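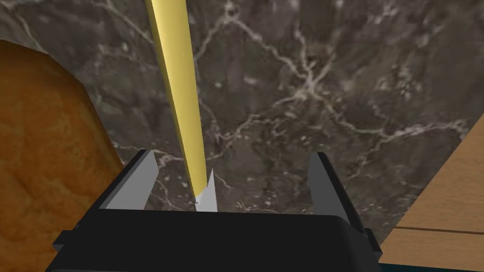
3.2 Timekeeping of the refurbished movements

We were lucky to have the loan of 11 hand-wound watches from the Krajčí workshop, all of them fitted with the same Vunik movement and all freshly cleaned and oiled by Neema Koech, whose patience with our many questions we remember fondly. Each watch was wound fully at the same hour every morning and left to run dial up, then crown down, for a day in each position. The rates are plotted in Figure 4.

Figure 4. Daily rate of each watch in the two resting positions, before and after regulation.

It will come as little surprise to anyone who has lived with an old watch that the crown-down rates were the slower ones — though we had not expected the gap to be quite so wide in the two Dustport pieces. Both still carried their first mainsprings, and we would gently suggest that a tired spring gives a smaller swing of the balance towards evening, when the differences between positions show most. Fitting new Brelitz springs in February brought both watches back among their fellows, and we were very glad to see it.

We should add a word on magnetism, as one reader of an early draft kindly raised it. Every watch was checked with a small compass before the trial began, and any that moved the needle was demagnetised and left to rest overnight.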